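Vollari de 673 ml: tres semanas con el recipiente hermético para granos y semillas

Publicado el 2 de mayo de 2018 por Ilham Kamel

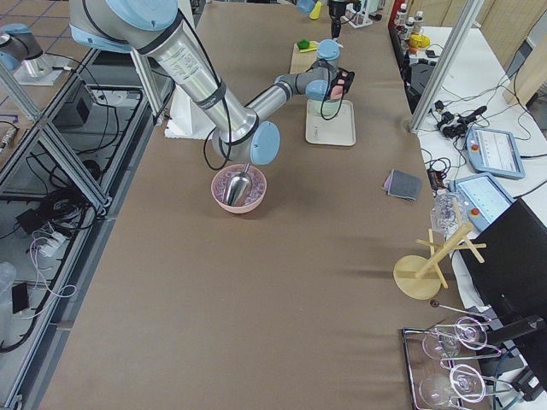 ¿Se puede guardar harina integral en el Vollari sin que coja olor?
Con la tapa bien cerrada y en un armario fresco, la mía aguantó las tres semanas sin olor a rancio. Más tiempo no lo he probado.

Compré el Vollari en marzo para sustituir los botes Mirkell, que tienen la rosca gastada y cierran mal. Cuesta 2 euros más que el Han de la misma capacidad y viene con una junta de silicona de repuesto, que en el Han se paga aparte.

Cierre

La tapa lleva una palanca que se baja con el pulgar. Al principio va dura. A los pocos días cede un poco y ya se maneja con una mano. La junta sale tirando de una pestaña y se lava en el fregadero. Hay que dejarla secar del todo antes de volver a ponerla, porque la ranura retiene agua.

Boca

Mide 90 mm. Entra una taza medidora normal, pero no una pala de panadero. Para arroz y lentejas me basta con volcar el bote. La harina se apelmaza en el hombro y hay que dar un golpe en la base. El Han tiene la boca más ancha y en eso gana.

Capacidad

Un paquete de medio kilo de lentejas cabe entero. Con la avena en copos no hay manera, siempre sobra una parte y acaba en la bolsa original con una pinza. El bote vacío pesa 323 gramos en mi báscula, dato útil si se pesa el contenido sin vaciarlo.

Limpieza

El fabricante indica que el cuerpo admite lavavajillas y la tapa no. He seguido la indicación. La base tiene un reborde interior donde se quedan semillas de amapola, y el cepillo de biberones las saca.

Lo que cambiaría

La etiqueta de serie se despega con el vapor de la cocina. Uso las adhesivas de Grorkia, que aguantan mejor y se escriben con rotulador. Tampoco me gusta que los botes apilados bailen un poco cuando se cierra el cajón.

He pedido otros dos para los garbanzos y el azúcar. Para harina seguiré con el Han.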